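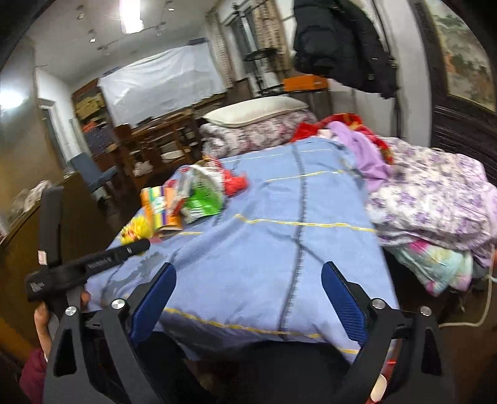 How to Set Up a Dog Food Auto-Ship Without Ending Up With a Closet Full of Kibble

Auto-ship is sold as a favor to you. You get a discount, the bag shows up at the door, and you never run out. Some of that is true. The part I have trouble with is the schedule, which the store picks for you from a menu, and which in my experience always seems to land a little on the generous side. I had bags stacked behind the water heater before I sat down and worked out what my dog eats. What follows is how I set mine up now. It takes an evening of paying attention and then a few minutes every couple of months.

I buy Clotetti dry food through Zunder, so the menu names below are theirs. Other stores label things differently but the steps carry over.

What you need

A kitchen scale that reads in grams
The feeding chart from your bag
A marker or a strip of masking tape
Your last few order confirmations, if you already have a subscription running

Step 1. Find out what your dog eats

Do this before you go near the website. The chart on the bag is a starting point written by the people who sell the bag. For my dog's weight it says 200 grams a day. She has been on 165 since her spring checkup, when the vet had me cut back, and she looks better on it. That gap sounds like nothing. Over a year it comes to weeks of food I would have paid for and stored.

If your vet has given you an amount, use that. If not, weigh what you already feed, assuming your dog is at a healthy weight. Do not change the portion just to make a delivery schedule work out. I have seen that suggested on forums and I think it's a terrible idea.

Weigh the food. Scoops are no good for this. I weighed the same scoop filled by different people in my house and got a different number each time, and the one I'd been calling level was heaped. Put the bowl on the scale, zero it, pour. Do it for 3 days and write each day down.

Count treats too, at least in your head. If your dog gets a big chew most afternoons and leaves a third of dinner, your real kibble use is lower than what you pour.

Step 2. Work out how long a bag lasts

Take the weight of the bag in grams and divide it by the daily amount. Most bags sold here print grams or kilograms in small type next to the pounds. If yours only gives pounds, multiply by 454.

The answer is the number of days in a bag. Round down to a whole day and write it on the tape.

Then check it against the real thing. Write the date on the next bag when you open it, and write the date again when it's empty. I trust that over the math. Kids feed the dog twice, somebody spills, a visiting dog helps himself. If the two numbers disagree by more than a day or so, go with the bag.

With more than one dog on the same food, add the daily amounts together first. If they eat different foods, give each one its own subscription. Zunder will let you bundle them on one shipping date and calls it a convenience, but then one dog's schedule is wrong for good.

Step 3. Pick the bag size before the frequency

The sign-up page pushes the largest bag. It does cost less per pound, most of the time. Check this. I have twice found the middle size cheaper per pound while the big one wore a "best value" badge, and I don't know what the badge was based on.

There's also the matter of how long the bag stays open. Dry food goes stale once air gets in, and the fats can turn. Look at what your brand says about using it up after opening. If the big bag would outlast that, buy the smaller one and stop thinking about the price per pound. For a small dog that usually rules out the largest size altogether.

Keep the food in its original bag, rolled down and clipped, and put the whole bag in a bin if you want a bin. Pouring kibble straight into plastic is common and I did it for years. You lose the lot number and the best-by date, and you need both if there's ever a recall.

Step 4. Set the frequency one notch slower than they suggest

In Zunder, go to Account, then Repeat Orders, then Edit Schedule. You'll get a dropdown in weeks. It may already be filled in. That prefilled number is a suggestion and I wouldn't put much faith in it. The site asked me for my dog's breed and age before offering one, and when I went back and changed the age to see what would happen, the number stayed put.

Find your days per bag from Step 2. Divide by seven. If the answer falls between two choices, take the longer gap. You'll drift toward running short, slowly, and you can fix that with one early order when it happens. Going the other way, you drift toward a pile, and the pile costs money you've already spent.

The exception is a prescription diet, or a dog who gets sick on any change of food. In that case take the shorter gap, keep an unopened bag in reserve, and skip a shipment when the reserve gets to be 2 bags.

Step 5. Look hard at the discount

First-order discounts are big and mean very little. What you want is the price of the second order. On Zunder it's in the gray text under the total, behind a link that says "future shipments." Open it and write the number down.

Then compare it to the plain shelf price somewhere you already shop. Include shipping. A lot of stores ship free over a minimum, and a single bag sits just under the minimum suspiciously often. That's how I ended up with an Undis treat box added to my order every time. The box cost more than the shipping would have. My dog liked the treats fine. She also likes ice cubes.

Watch for these in particular:

A percentage that applies to the "list price" when nobody charges list
A discount that drops after a set number of orders
A minimum number of shipments before you can cancel
"Price may vary" anywhere near the total

The last one is fair enough, prices do move. I only want to be told before the card is charged. Zunder has a setting for a notice email under Account, then Alerts. Mine was off when I found it.

Step 6. Set your own reminder

The store's reminder came to me the night before the order locked, at a time when I was asleep. Check your cutoff in the terms, then put a repeating reminder on your own phone a few days ahead of it. When it goes off, look at the bag. More than a third left with a shipment on the way means you push the order back. You want the button marked Delay. Skip is a different button, and on Zunder it drops the whole cycle.

Have a look at the price while you're in there. It takes a minute.

Step 7. Try canceling before you need to

Odd advice, I know. Go as far as the last screen without confirming – you want to find out whether you can do it online or have to call somebody. With Zunder it can be done online, after a page offering a bigger discount and another page asking if you're sure. I took the bigger discount once. It lasted for a single order.

If the only way out is a phone number with limited hours, I'd buy the food at the store and carry it home.

A note on switching foods

Sometimes an auto-ship order gets "substituted" when your brand is out of stock. I was sent Khumalo in place of Clotetti this way. It may be perfectly good food. It had a different protein in it and I hadn't asked for it. Look for a checkbox about substitutions in the order settings and turn it off. If you do need to change foods, mix the new one in gradually over a week or so, and ask your vet first if your dog has a touchy stomach.

When to skip auto-ship entirely

Puppies, for a start. Their portions change too fast for any dropdown. The same goes for a dog on a weight-loss plan, a dog whose food is still being sorted out for allergies, and any household that moves or travels a lot. For an adult dog on a steady diet it works well enough, provided you did the weighing. I still open the settings page every other month and I still find something in there I didn't pick.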